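Budget week, or how I spent September on a spreadsheet

Sep 13, 2026

Quick one, I have to send numbers out tonight and writing here helps me think. Sorry in advance for the typos.

So. The arm. We still don't own one. What we have is the simulated bench, which Hazem Ashour set up over the spring, and a purchase request that keeps growing every time somebody reads it. The sim was meant to be the cheap bit before the spending. Still is, mostly. It has also become where half the shopping list comes from, becuase you put the arm on a table and suddenly you need to know which table.

Current layout, the one I'm pricing against:

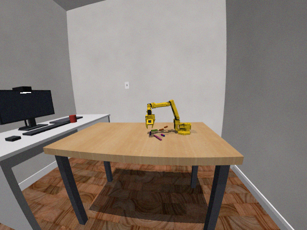
Layout for the quote. Arm at the right side of the table, desk on the left.

Going line by line, as it stands.

Table. I had 300 down for this and that was for a plain one, four legs, wood top. Hazem wants something heavier. Fair. A light table under a moving arm is asking for it. But heavier means delivery to the second floor and Sarnia (the furniture people, not the city) charge for stairs. Quote pending. Leaving 300 in for now and a note in red.

Desk, monitor, keyboard, webcam. We have all of this already. Zero. Nice to type a zero. The mug stays too.

The desk is pretty close to the table in this layout and I'm not sure I like that for the real room. Somebody has to sit there. I'd want a gap, or a barrier, or both, and the barrier is money. Asked Hajji for a price on a simple guard panel, two sides. They came back with 1882 for the full enclosure, which I didn't ask for. Wrote back. Waiting.

Arm. Not putting the number on a blog. It's the big one, it's fixed, there's a lead time of 66 days from the order and that clock hasn't started. If the order goes in before the end of September we're fine for the winter term. If it slips, we're not, and I'll be the one explaining it.

Gripper. Two-finger parallel, same general type as in the sim. I went back and forth on this all of last week. The Drorkurari rep pushed a fancier one with swappable fingers and a bag full of tips. Looked great. Then I looked at what we're going to pick up in the first six months, and it's little blocks. Little colored blocks! Plain fingers, open and close. Swappable can wait for next year's budget.

Camera. Now here's where I changed my mind. I'd budgeted one camera, up on a pole, looking at the whole table. Cheap and done. Then I spent an afternoon with the close view looking straight down past the fingers and yeah, OK, we need that one as well. 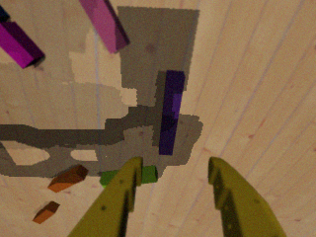
Close view. Fingers open, blocks mostly off to the left.

Two things from staring at that. First, the fingers get in the way. The left one goes right across the green block, so you get a bit of green on each side of it and have to guess the middle. The close camera can't do the job alone, I want both. Second, shadows. Look how dark the indigo block gets, bits of it are near enough black. Hard edges all over the wood too. If the sim gives me that, the real room with its one window will do worse, so lighting goes on the list. It wasn't on the list. Two diffuse panels, 200 for the pair, clamps extra.

Also a cable long enough for the camera out at the end of the arm. Don't laugh, last time we forgot cables entirely and lost a week.

Blocks. Could print them. Could buy a kids' set. Hazem says print, so they match the model. I say kids' set, and measure them, and change the model. Unresolved. Either way it's pocket money and we've spent more time arguing over it then anything else on the sheet.

Software. Eria renews in the same month the arm lands, so both hit the same line. I've asked if we can move the renewal. They said "probably", in writing, so I'm treating it as a no and keeping the full amount in.

Contingency. Ten percent. I wanted fifteen. Got told ten.

Still open:
– table weight and the stairs charge
– guard panel without the whole enclosure
– does the pole camera need its own mount or can it go on the wall
– who signs for delivery, as I'm away part of the month

If anybody reading has put a small arm on an ordinary wood table and regretted it (or not), email me. Specifically I want to know what you bolted it to and if the top held up. Sheet goes out at nine. Back to it.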